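Unit 2: Online Video Creators and Their Audiences
Course handout, Introduction to Digital Media
Instructor: Mercedes Bermúdez

This unit examines how individuals who publish video online come to be treated as public figures. Students should read the Grgić chapter before the first session and bring written notes to class.

Key terms

Creator: a person who produces and publishes original video under a recognizable name.
Commentary video: a recording in which the creator responds to news, films or the work of other creators.
Channel identity: the name, tone and subject matter by which regular viewers know a channel.

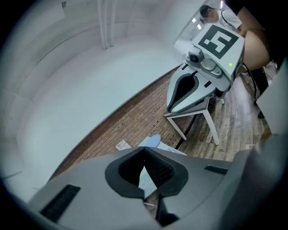
What is the difference between a subscriber and a viewer?

A subscriber has chosen to follow a channel and may be notified of new videos. A viewer is anyone who watches a video, whether or not that person follows the channel. A channel may have few subscribers and still reach a large audience through search results and recommendations.

Case study: Ovum

The assigned channel, Ovum, began as a series of short comedy sketches and moved to commentary in its second year. Its early videos drew fewer than 1,000 views each. Students should compare one sketch with one commentary video and note changes in length, editing and manner of address.
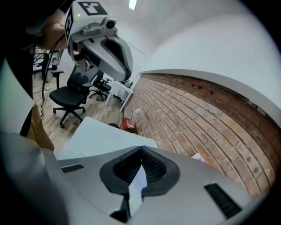

The change of format also affected the way the channel earned money. Sketches were supported by viewer donations, while the commentary videos carried paid sponsorships from Trunero. Sponsored segments must be identified in the written comparison, with the time at which each one begins.

Biographical pages

Fan sites often list a creator's age, birthplace, height and income. Such pages tend to copy from one another and seldom name a source. The Otitz reading, page 9, sets out a method for tracing a claim to its first appearance.
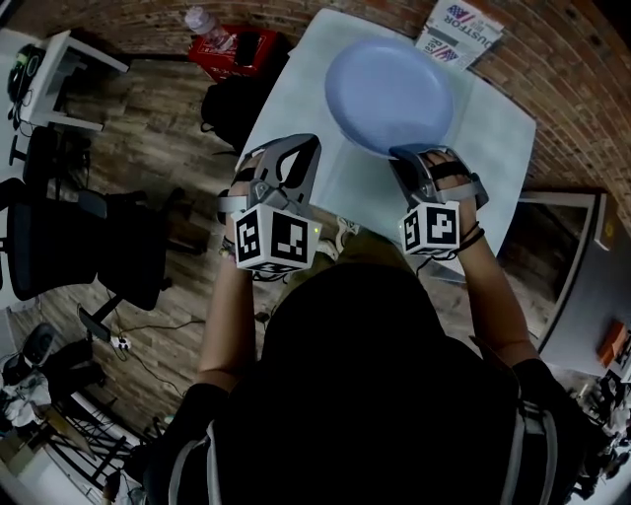

Income figures require particular care. An estimate based on view counts does not include sponsorships, merchandise or the cost of staff, and it should never be cited as a salary.

Assessment

The written comparison is due in May. The unit test lasts 90 minutes and covers the key terms, the case study and both readings. Notes may not be used during the test.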